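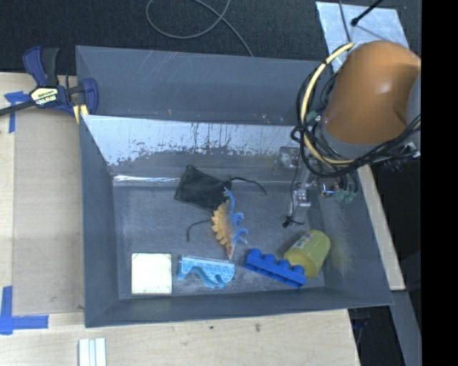

Tarkari two-finger gripper: bin-picking review
April 1, 2018

We bought the Tarkari in January to replace a Zultov parallel gripper on our small bench arm. The work is mixed picking from a grey bin: soft goods, toys, cups, building blocks, anything a customer in Trurkville might put in one order. I ran both grippers over the same objects with the same arm and camera, more than 400 picks each.

Mounting
The Tarkari bolts on with 4 screws. The adapter plate is extra, and ours came from Valentini because the Tarkari one was back-ordered. Swapping over took me most of a morning. Half of that was cabling. The supplied lead is stiff and needs a generous loop at the wrist or it pulls when the arm rotates.

Picking
Hard objects are where it earns its price. A toy block lying on its side with the studs facing out gave the Zultov trouble at almost any angle. The Tarkari closes slowly for the last bit of travel and lets the block settle before it squeezes. Plastic cups were fine once I turned the force down to 2 on the dial. At the factory setting it creased them.

Drawstring pouches are still hit and miss. If the fabric lies flat, the fingertips slide over it, and a loose cord can end up wrapped around one finger. The Zultov was no better. Toy dinosaurs came up reliably by the body and badly by the tail or legs.

Reach into corners is average. With sloping bin walls the finger housing touches before the tips do, so I keep targets a bit away from the sides.

Camera and controller
I kept our fixed camera. The shiny back wall of the bin throws glare and cost us more missed picks than either gripper did. A matte liner is next on the list. The Tarkari controller software is plain and hasn't crashed, though the manual's colour wiring chart doesn't match the cable.

Rating: 4 out of 5 for rigid items. For mostly fabric, I'd look at suction first.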